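Irngate go level on points with Clillosville

22/05/2019

Print
E-mail

Irngate moved level with Clillosville at the top of the division after a bonus-point win away to Ametepe, scoring five tries to three on a heavy pitch.

The visitors kicked for territory in the first quarter and took the lead from a driven lineout. Ametepe replied with a penalty and then a try from a scrum five meters out, but they lost two of their own throws before the break and trailed by four points at half-time.

Irngate changed both props at the restart and the scrum penalty count turned in their favor. The bonus point came from a tap penalty, with the Ametepe defense back on its own line and a flanker in the sin bin.

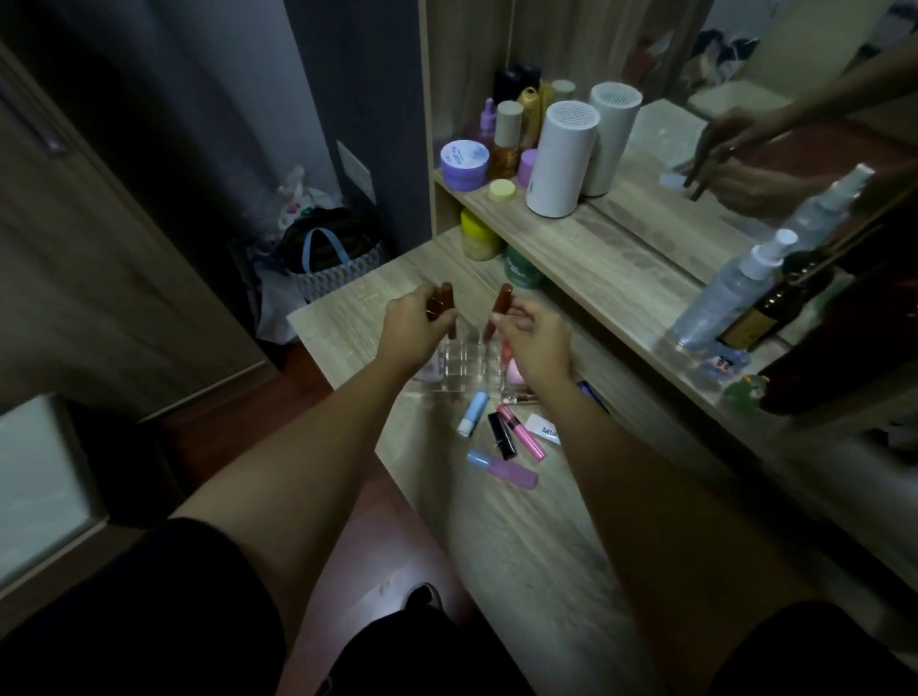 Ametepe scored again late on through the right wing. The conversion was missed, leaving them outside losing bonus-point range.

"Our lineout was poor and we gave them field position from it," said Ametepe head coach Ravindra Sachdeva. "The defense held up for an hour. After that we were making too many tackles in our own 22."

The attendance was 900.

Clillosville stay first on points difference and have a game in hand, against Giro. Irngate have a free week before they host the same opponents. Ametepe remain fourth and cannot now reach the play-off places.

The fixture list for next season will be issued in July.

Print
E-mail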